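Brelik is pulling out of Zokcombe, and I'm still a bit annoyed about it

January 24, 2025

So it's official. Brelik, the app that has been bringing me oat milk and dish soap at unreasonable hours for the past couple of years, is ending its own deliveries in Zokcombe and handing the whole thing over to Malis. The email landed this morning while I was eating toast, and I read it twice before I worked out that "a new chapter for our local customers" meant they were leaving.

The short version: Brelik keeps its name on the app for 80 days. After that the orange bags go away, and anybody who still wants groceries at the door gets moved over to a Malis account. Prepaid credit moves with you. The monthly pass doesn't, which stings if you bought the annual version during the November sale (I did, of course I did). You can ask for the unused part back, but you have to fill out a form, and the form wants your original order number. Mine is in an inbox I haven't opened in ages.

Why now? The company says the small warehouses never got busy enough. It runs 3 of them here, and at the last investor call the finance people said the Zokcombe sites were averaging 254 orders a day between them, when the plan had called for 396. I'm no accountant, but even I can see that gap. Rent on the Canal Street site went up last year too, and I guess that was that. 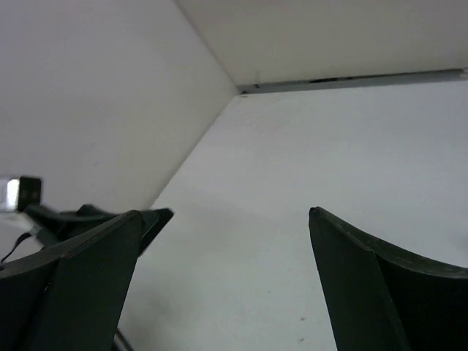 Fatima Nwachukwu wrote in within the hour to say I was being too soft on them. She thinks the numbers were never going to work with free delivery on a six-dollar order, and that Brelik knew it when it signed the leases. Her question is what happens to the riders, and she'd like that answered before anybody starts talking about credit and passes.

Fair point, and I did ask. Malis told me it will interview every rider who applies and that it expects to keep more than half. It wouldn't put that in writing, so take it for what it is. The warehouse crews are in a worse spot. Malis picks its orders straight off the shelves in its regular stores, so it has no use for the dark sites and isn't taking on the leases. Those workers have been offered six weeks' pay and a meeting with a job agency. One picker I talked to outside the Mill Road site had found out from the same customer email I got. He was pretty calm about it, calmer than I would've been.

Then there's Manolakis, the family supermarket chain that everybody figured would end up as the partner. They had talks with Brelik over the summer and even ran a trial from the store by the bus station, which I used a few times and liked a lot – the fruit was better, for one thing! The trial stopped without any announcement. A person at the head office told me the chain wanted a say over prices and Brelik wouldn't give it one. Manolakis does plan to bring back phone orders for older customers this spring, so maybe the idea isn't completely dead.
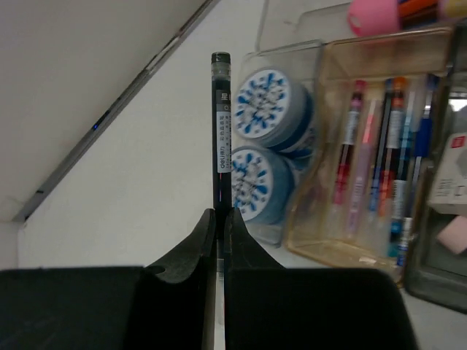

The thing I'd check first is the substitution setting, because Malis does it differently. With Brelik you could say no to swaps once and forget about it. With Malis it's on by default and you have to turn it off for each category, and some of those categories are pretty broad. Stationery is one big lump, for instance, so if you order a black Deli gel pen with a cap, whatever else is on the pen shelf could show up in its place. Maybe you don't care about pens. You might care when it's baby formula, and that one sits under "pantry" with the crackers and the canned soup.

Minimum orders go up as well, to twenty dollars, and the late window closes at ten instead of midnight. Delivery is free on your first order after the switch and costs the standard fee from then on. Brelik's help line stays open until the last day of the changeover, and refund forms for the annual pass have to be in by then too. I still need to go find that order number.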